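Opinion / Technology and Work

What an open day should show you

March 11, 2021

In February I spent most of an afternoon at the Karnau open day. Karnau trains robot arms for kitchens and light assembly, and it had invited local employers, a few councillors and anyone else who put their name on the list. I went as someone who writes about work and has sat through a lot of launches.

The first half hour was slides. We were told the company had recorded 3,540 sessions so far and that a full set for one household chore takes 880. We were told about Dralta, the software that sorts them. Then the doors at the back were opened and we could walk around the floor, and I wish we had started there.

The floor is plain. It has a white ceiling with fluorescent lights, office chairs, shelving, and cables on the ground. People do the chore themselves, holding a gripper by hand, and the recording is used to teach an arm later. The chore at the table nearest me was a plate and a sponge. I watched it done over and over for 20 minutes. Most visitors gave it two and moved on to the coffee.

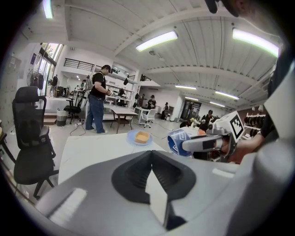
The labour is the story

My view is that this is the part the public should see, and the part companies are too shy about. The finished arm at the end of the tour, a Samonte unit behind a rail, wiped a plate to polite applause. It did the job slowly and well enough. A visitor who saw only that would go home thinking the machine had worked it out alone.

It was taught by people on shifts. Karnau employs 85 of them at this site. I asked what they were paid and was told it was above the award for warehouse work, with no figure given. I asked whether their names or roles appear anywhere in the published results and the answer was no. A company that can count its sessions to the last one can manage a line of credit.

I don't share the view of the man beside me, who said the whole thing was a waste of wages. Dishwashing in a hospital or an aged care home is hard on the wrists and hard to staff. If an arm can take some of it, good. Rokwood, which runs kitchens for several such homes, has agreed to trial the Samonte unit at one of them, and I would like to see the injury figures from that trial published whichever way they go.

Councils are often asked to help pay for this kind of centre. Ours put in $173,000. For that money I would ask for three things in writing: the pay rates, the number of jobs after two years, and an open day every year where the floor comes before the slides.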